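Pruvthorpe Open Day: Frequently Asked Questions

When is it?
Friday, July 7, 2023. Doors open at 10 a.m. and the last demonstration begins at 3:30 p.m.

Do I need to book?
Booking is required for the demonstration bay only, which holds 78 visitors per session. The display area and the library are open to anyone who signs in at reception.

What will be demonstrated?
Two cells will be running. The Hulta cell sorts small cartons by label colour. The Milora cell handles soft and irregular goods, mostly wrapped food and food models, using a parallel two-finger gripper with a wrist camera.

How does the Milora cell approach an item?
The arm descends from overhead with the fingers open. The wrist camera supplies the view used to centre the item between the jaws before they close. Film wrap is the usual source of error, as creases produce bright reflections that can be read as edges.
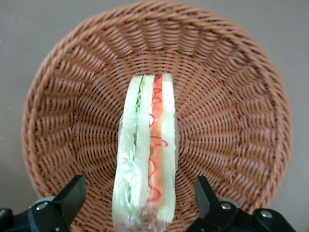 Grip force is limited in software and set per item class. If the fingers close without registering contact, the arm retracts and the attempt is logged as a miss. Operators do not reposition the item between attempts.

How much testing has been done?
The log held 1,944 attempts when this page was prepared. Sekar Rondonuwu will go through the results at the 1 p.m. session, misses included.

Can visitors operate the robot?
No. Visitors may choose the next item from the tray, and the operator will load it. Please stay behind the yellow line while the beacon is lit.

Is photography allowed?
Yes, without flash. Flash interferes with the wrist camera.

Are children admitted?
Yes, with an adult. The minimum age in the demonstration bay is eight.

Where do I park?
Use the Lumbantobing building lot, east entrance. Accessible spaces are beside the ramp.

I can't attend. Will there be another?
A second open day is planned for September. To be notified, leave your details at reception or write to Endang Harahap, visits coordinator.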